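5. Results and remaining problems

Our August demo plan called for a robot that serves drinks. By 4 March 2018 we had logged 338 attempts, of which 131 counted as a pour under our rules (liquid in cup, cup upright, table mostly spared). The Illow grasp planner did better once we retuned the thumb. The chrome bases still confuse the depth estimate, and the Centhorpe judges deduct for hesitation, our strongest skill. 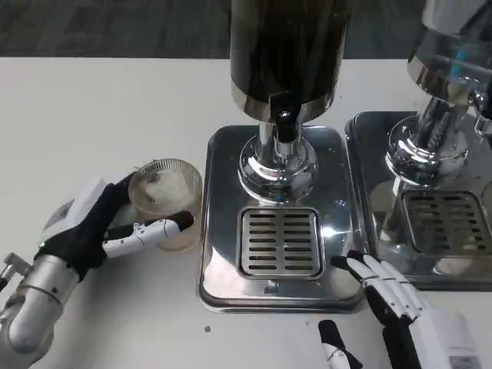 Fig. 5. Left hand holding the cup beside the drip tray.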